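Flemura arm cell: questions about the grip-release fault

What happened?
On Saturday one of the two arms opened its fingers partway through a bottle-to-bin run and dropped the bottle outside the bin. The arm did not stop. It finished the move and logged the cycle as good.

How often has it happened?
The log check found 15 bad releases in 1,807 cycles. All of them came from the same arm.

What caused it?
A loose connector on the gripper cable. When the wrist turned far enough, the gripper lost its signal for a moment and went to its default state, open. Koen Brouwer reproduced it by moving the cable by hand with the arm parked.
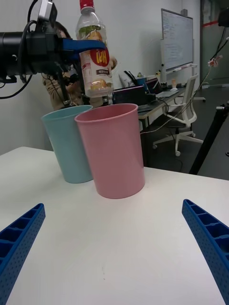
The default has been changed. A gripper that loses signal now holds its last position, and the arm stops and waits for a reset.

Was anyone hurt?
No. The bottle was plastic and landed on the table.

Can I stand near the table during a run?
Stay out of reach of both arms while they are powered. If you need to move a bin, press stop first and wait for the status light to go steady.

What do I do if the arm stops with error 191?
That is the lost-signal stop. Don't pull the object out of the fingers. Press stop, check the connector at the wrist, then reset from the Skedlow screen. If it comes back in the same shift, leave the arm off and tell Koen.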